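Winter bedding: what to wash, what to store, what to leave alone

The Donmont Home newsletter, November 2025

The heating is back on in most of our houses, and the mail has turned to bedding again. Readers want to know when to switch to a heavier duvet, how often to wash it, and what to do with the summer one. We ran a short survey in the last issue and got 200 replies. Of those, 106 said they had never washed their duvet at all, only the cover.

A duvet does not need washing often. Once or twice a year is enough for most people, as long as the cover goes in the wash every week or two. Check the care label first. Many down duvets can be washed at home, but a king size will not fit in a small machine, and a drum that is packed too tight leaves soap in the filling. A laundromat with large front loaders is the better choice. Use half the soap you think you need and run an extra rinse.

Drying takes longer than the washing. Set the dryer on low, add a couple of clean tennis balls, and stop it every half hour to shake out the clumps. If the duvet still feels heavy in one corner, it is still damp there – keep going. 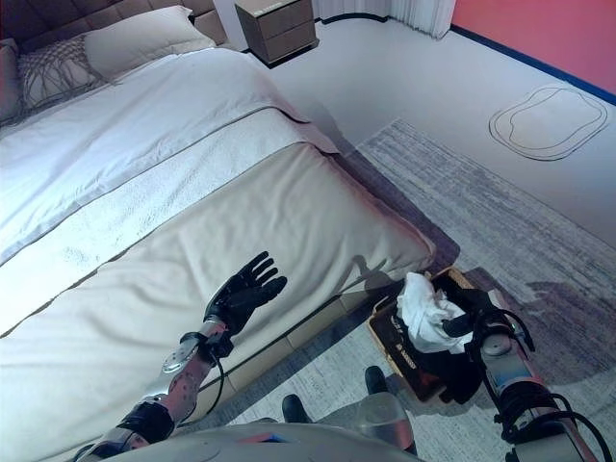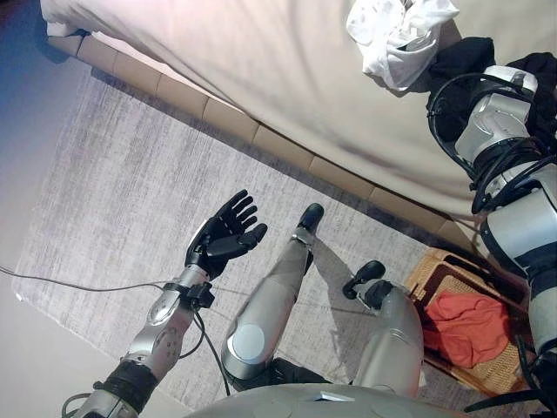 Covers and throws are simpler, but they get forgotten. A throw or runner at the foot of the bed picks up whatever comes off bags, pets and clothes, and it should be washed about as often as the duvet cover. The quilted cream one in the first picture, with the darker gray edge, is the kind to wash on a gentle cycle and dry flat, so that the padding stays even. Check contrast trim for color bleed before you put it in with whites. Dab it with a damp white cloth and see what comes off.

Padded headboards and bed rails need some care too. Go over them with the upholstery brush on your vacuum, working along the seams. Do this before you put clean sheets on. For marks, use a cloth wrung out in cool water with a drop of dish soap, and test it low down first.

Summer duvets should be stored clean and fully dry. Use a cotton bag or an old pillowcase. Plastic holds moisture, and vacuum bags flatten down so hard that it may not fully recover. A closet shelf is better than an attic or a garage.

Pelico on Laxdal Street is taking oversize duvets for washing at $20 each until the end of January. Allow 7 days. They do not take silk or wool filling. The drop-off counter is at the side door, and you will need to bring your own bag.

Next issue: mattress protectors, and whether the waterproof ones have to be so noisy.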